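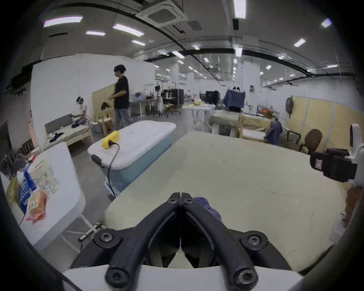 Stomine Machining Forum > Tooling and Consumables > Regrinding

Coated end mills: regrind and recoat, or bin them?

Started by culludstead_mill

We run two VMCs in a small shop in Culludstead, mostly 316 stainless brackets and some tool steel. We get through a fair few 12 mm carbide end mills. Up to now they have gone in the scrap bin when worn. Our rep, Azra Dumitrescu, has quoted for regrinding and says recoating should be done every time. With the recoat it comes to a bit over half the price of a new cutter. Without it, less than a third.

Is the recoat worth paying for? Minimum batch is 7 tools if that matters.

Reply from Paiva_R

Pay for it in stainless. When they regrind the flutes and the ends the old coating comes off exactly where you need it. You are left with bare carbide on the edge and coating on the bits that don't cut. In 316 you will get built-up edge in no time.

Reply from oldturner

I don't agree with that as a general rule. If they only regrind the end face and leave the flutes alone, you still have coating on the rake face up the side. For light side milling we run them like that and they do well enough. I would ask what they are grinding before paying for anything.

Reply from Paiva_R

He said brackets in 316. That is slotting and profiling, so the ends are doing the work. I wouldn't run a bare corner at 4000 rpm in that.

Reply from oldturner

Nor would I. I'd drop the speed.

Reply from R.Mendes

Two things missing so far. First, the diameter. A full flute regrind takes a 12 mm cutter down to 11.7 or so, and your programs need the offset changing. If you keep ground and new tools in the same drawer somebody will load the wrong one. We put ours in separate racks with the measured size written on the tube.

Second, ask if they strip the old coating before putting the new one on. Some don't. One layer on top of another gets thick at the edge and flakes. We had a batch from a previous supplier where you could lift it with a fingernail.

Rosário

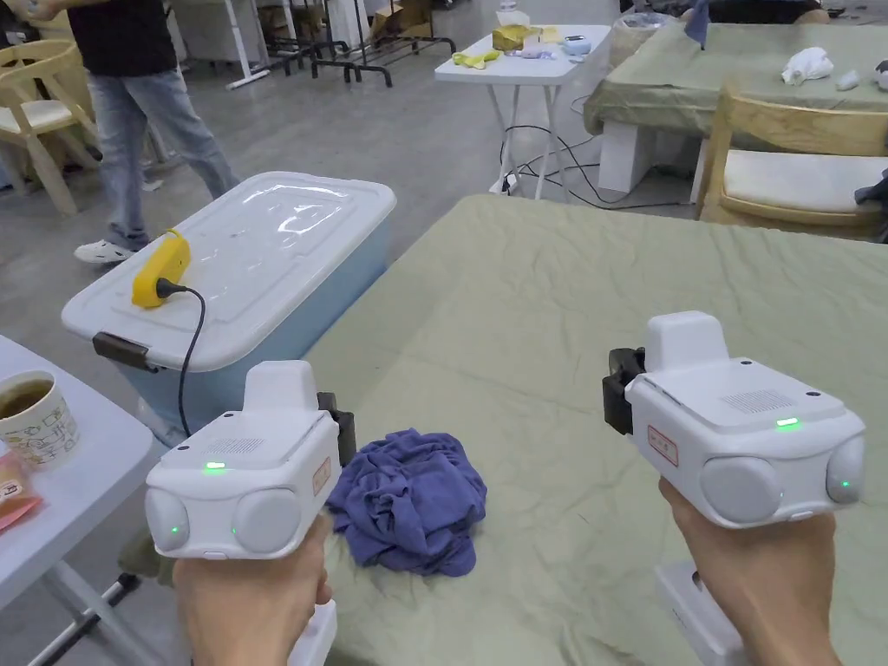 Two handheld units over the green cloth, status lights on.

Reply from culludstead_mill

Thanks. I asked Azra. Flutes and ends are both ground, and they strip chemically first if the tool has been coated before. She says stripping can leach cobalt out of the surface if it is left in too long, so they limit it to 2 recoats per tool and then it's scrap. That seems fair to me.

Reply from F_Cardoso

I did a trial in October on D2 at 300 HV, before hardening. Same program, new tools against reground and recoated ones. The reground ones lasted slightly less, but close enough that we changed over for roughing. Finishing still gets new tools, as we hold a tight size on the walls and I don't want to chase offsets.

I kept no proper record of edge wear, only parts per tool, so take it for what it is.

Reply from oldturner

Did you run any without the recoat?

Reply from F_Cardoso

No. The grinder wouldn't quote without it.

Reply from oldturner

Then it doesn't settle the question he asked. They make their money on the coating.

Reply from Narkuson

Edge prep is worth asking about too. A fresh grind with no hone is too sharp to coat well and the coating chips at the edge first. A light hone before it goes in the chamber sorts that out. Any decent grinder will tell you what radius they work to.

Reply from culludstead_mill

Edited Nov 5, 2021

I have sent off a box, half to be recoated and half left bare. They will all go on the same bracket job. I'll put the parts per tool up when they have been through.

Reply from oldturner

Good. Use the same holder for both.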